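Facilities Newsletter: Building and Equipment Notes
Item 4. Glare on Light-Colored Work Surfaces

Complaints about overhead glare have reached this column from both sites since the benches at Plornevdale were changed over to pale tops. The complaints are consistent enough to be worth treating as a single problem. They come mostly from people who sit or stand with a luminaire in front of them and slightly above, and who look down at a finished surface for long periods. The usual wording is "the lights are too bright." In most of the rooms we checked, the lights are within the range set out in the fit-out specification. The difficulty is the angle.

A gloss finish behaves partly as a mirror. Light arriving at a given angle leaves at the same angle on the other side, and a worker whose eyes sit on that path sees an image of the lamp laid over the work. Contrast drops inside the image. Print on coated paper, engraved scales and small dark parts all become harder to read, and people compensate by leaning sideways or by tipping the work toward themselves. A matte finish spreads the same light over a wide range of directions. The total amount reflected may be similar, but no single direction receives a bright image.

Color is a separate matter and is often confused with gloss. A light top returns more light than a dark one whatever the finish, and this raises the general brightness of the room. That was the reason for choosing pale tops in the first place, and it remains a good one. A dark gloss top can in fact be more troublesome than a pale gloss top, as the reflected lamp stands out more strongly against it.

Kenneth Agbayani surveyed the Plornevdale rooms in the last week of July, and Inès Vidal repeated the exercise at Muvthorpe a few days later using the same form. Between them they looked at 162 work positions. The method was simple. A small flat mirror was laid on the surface at the point where the work is normally done, and the surveyor took up the usual working posture. If a lamp or window could be seen in the mirror, the position was marked as exposed. No meter is needed for this test, and it identifies the source as well as the fault. A meter reading taken on the bench will not do so.

The Muvthorpe results were better than expected, given the age of the ceiling. The older Tichý fittings there have deep louvers that hide the lamp from most seated positions. The newer Tesel panels at Plornevdale are flush with the ceiling tiles and have a plain diffuser. They give a more even light across the room, but the whole panel is visible from low angles and is therefore visible in anything shiny placed beneath it.

The following measures are listed in the order in which they should be tried.

Move the work. Turning a bench through a right angle so that light arrives from the side clears most exposed positions. Check power and data leads before moving anything.

Move the person. Where a bench is fixed, working from the opposite side sometimes gives the same result. This costs nothing and is often overlooked.

Cover the surface. A matte mat over the working area is enough in most cases. It should lie flat without curling at the corners and should be large enough that the reflected image does not simply appear beyond its edge. Avoid clear vinyl, which has a gloss of its own.

Switch or screen the source. Panels at Plornevdale are switched in rows, and one row can usually be left off without taking the room below its specified level. Screens for individual panels can be ordered but take 7 weeks to arrive.

Refinish the top. This is the last resort. The bench has to be emptied and taken out of use, and abrasion by hand leaves an uneven sheen that can look worse than the original.

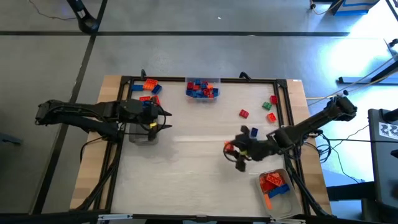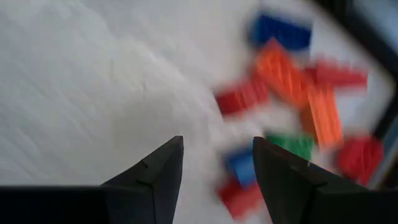
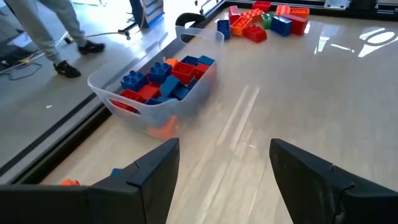
Cleaning has an effect as well. Several departments use a spray polish on laminate and sealed wood, and repeated use builds up a film that raises the gloss of a satin surface over a period of months. The film is also uneven, so the reflection breaks into patches and streaks. Neutral detergent, well diluted, followed by a plain damp cloth is sufficient for all the bench finishes currently in stock. Where a film is already present, a second wash with warm water normally removes it. Solvents should not be used on any lacquered edge.

Window glare was recorded on the same form but is not covered in this item. It depends on season and time of day, and a summer survey will miss the low sun. The south-facing rooms at Muvthorpe will be checked again in November, and blinds will be considered at that point.

A budget of $2,000 has been set aside for mats at both sites. Mats are supplied in packs of 12 and will be issued first to positions marked as exposed. Departments that have already bought their own should send the invoice to the facilities desk with the room number written on it. Requests for the first order close on 15 August 2023. Later requests will be held for the second order.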